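Keskinen Drive Dock kit, eight months in

I bought the Keskinen kit in March for 168 dollars, which gets you a gray plastic bracket, a bag of screws and a manual translated by someone with a grudge. It is meant to give a gripper somewhere sensible to park hard drives. Ours lives in the shared shop, where the Cuvar arm pulls drives out of dead desktops so that I don't have to.

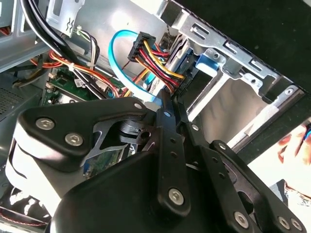 Setup took 2 evenings. The first went to the bracket and the second to finding out that the manual measures from the wrong corner. Support at Keskinen answered quickly and told me to measure from the other one.

The software side is Trotetetti, free and worth it. You teach each position by hand, give it a name and hope the name survives a restart. Mine mostly do — one came back as "position 78" and I've left it alone.
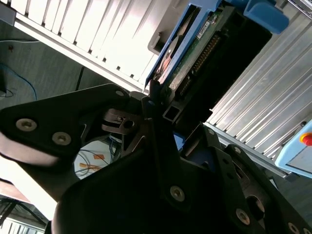 Grip force needs patience. The default setting is tuned for bricks. I went down a notch at a time until the caddies quit creaking, then wrote the number on the wall. 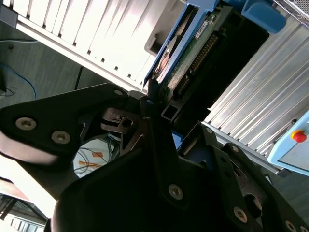

Approach angle is where the kit assumes you know more than you do. Come in steep and you're working very near the green circuit board, which faces right out of the blue caddy with the gripper's square tip touching its edge. I'd pay extra for a guard. Lulau sells one, for a different dock, naturally. 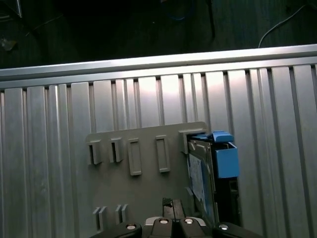
Holding power is the good news. The wide clip at the right end keeps a drive upright against the ribbed aluminum, caddy and all, and the two clips on the left are open for more. Four stars. The missing one is for the manual.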